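Clulcombe Open is back, and I've already cleared my calendar

1/20/25

If you're anything like me, you've been refreshing the Clulcombe tennis club page since before the holidays, and this morning it finally happened: the draw for the Clulcombe Open is up! Play starts in March, on the indoor hard courts again, and I reckon it's the best field we've had in our little corner of the sport for a very long while.

The match everybody at my local rink and my local coffee shop wants (yes, I asked both) is Panicker against Dotov. They're in opposite halves, so if the seedings hold we'd get them in the final, and wouldn't that be something. Dotov is the defending champion and comes in as the top seed, with that huge flat serve and not much interest in rallying past the fourth shot. Panicker, seeded second, is the one who'll chase every ball into the back curtain and then somehow slice it down the line on you. I've watched them play 4 times now and they've won two each, and three of those went to a deciding set. My nerves are shot just typing that.

Panicker has the tougher road, I'd say. There's a nasty second round in there against either a qualifier or last year's junior champion, and then probably a lefty in the quarters, and Panicker has never looked all that comfy against lefties. Dotov's quarter is kinder on paper, though I thought that last year too and we ended up with a three-hour opening match and me missing the last bus home.

A few changes to know about. Cudico has come on as the main sponsor, so the event is officially the Cudico Clulcombe Open now (I'm going to forget that at least twice before the final). The winner takes home $1590, up from $1000 last time, and the runner-up gets $600. It's not going to buy anyone a condo, but for players who drive themselves to tournaments and string their own racquets, it helps. The doubles is also moving to a proper third set in place of the match tiebreak, and I'm all for it. Give me more tennis!

Seats along the sideline of centre court are the ones to grab if you can. I sat behind the baseline last year and loved seeing the shape of the serves, but the glare off the far windows in the afternoon was rough, so bring a ball cap even though you're indoors.
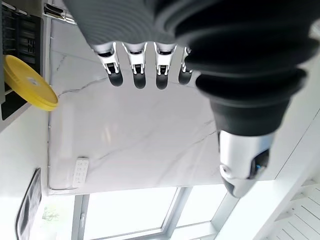 What happens if a match runs late into the evening?

Play carries on until the match is finished, and any match still waiting for that court gets moved to the following morning. Your evening ticket will get you in for the moved match as well, so hang on to the stub.

The qualifying draw goes up closer to the start, and there are still a couple of wild cards to hand out. I'm hoping one goes to a local kid. My pick, for what it's worth, is Panicker in three, with the last set going the distance.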